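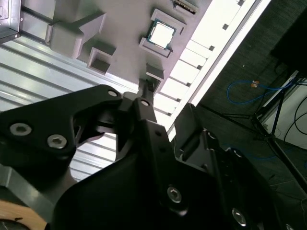

Speaker notes, gripper comparison talk
Jul 23, 2020

Slide 1. Title. Say hello, say the talk runs with questions at the end. Slides go up on the project page afterward.

Slide 2. What we wanted to know. We had two grippers that would both bolt to the same wrist, the Rusik and the Zevley. Both are sold as good for small parts. We wanted to know which one to keep on the arm for computer assembly work. We did not test every gripper on the market, so say that early.

Slide 3. Setup. Same arm for every trial, same controller (the Pretita), same wrist camera. We only swapped the gripper and the tool offset. Recalibrate after each swap. We skipped this once in the first week and had to throw out the whole day. Mention it, people like hearing about mistakes.

Slide 4. The tasks. Pick up a processor by its edges, bring it to a holder, let go. Then reach into an open case and touch a target on the motherboard without hitting anything else. The first task is about grip. The second is about how much room the gripper takes up.

Slide 5. Numbers for the grip task. 2913 trials total across both grippers. 1820 of those were with the Rusik, which we had longer. Don't compare raw counts, only rates. Point at the axis label, it is small.

A processor is a good test part. It is thin and flat, and you can't touch the underside. The fingers have to close on the edges and stay level. If one finger lands a little ahead of the other, the part turns before it is held. The force setting matters less than we expected. Squareness of the fingers matters more.

Slide 6. Edge grip. Let this one stay up while you talk about finger width. 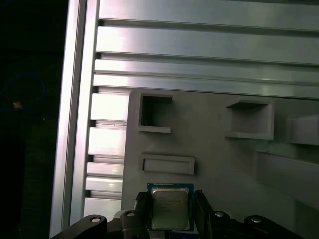

Senad Vasić asked at the practice run whether the result would hold with softer finger pads, and said he would expect the gap between the two grippers to shrink once the pads take up some of the error. Fair point. We tried pads for one afternoon only. They helped both grippers, and we don't have enough trials to say which one they helped more. If it comes up again, say that and move on.

Slide 7. Failures. We sorted 41 failures by hand from the camera video. Most were bad approach angle, which is the controller's problem and the same for both grippers. Next was the part turning at closing. Dropped parts were rare. Play the short clip here. No sound on it.

Slide 8. Reach. This is where the linkage shape comes in. A wide linkage is fine over an open tray. Inside a case you have cables, memory slots and the walls to think about, and the links swing outward as the fingers open. We had to limit the opening in software before we let it go near a board.
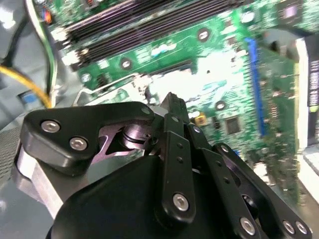

Fingertip near the motherboard, seen from the wrist camera.

The wrist camera also has a problem in this position. The gripper covers a lot of the view, and glare off the board hides detail. We moved the lamp, which helped on some approaches and made others worse. Ji, our tracking script, loses the target when the glare gets bad. A second camera off to the side would fix most of it. That is on the list for the fall.

Slide 9. What we chose. Rusik for tray work, Zevley for inside the case. Swapping takes a few minutes plus calibration. If you can only buy one, look at how much of your work is in tight spaces and start there.

Slide 10. Contact page. Leave it up during questions. If time is short, skip slide 7 and the clip.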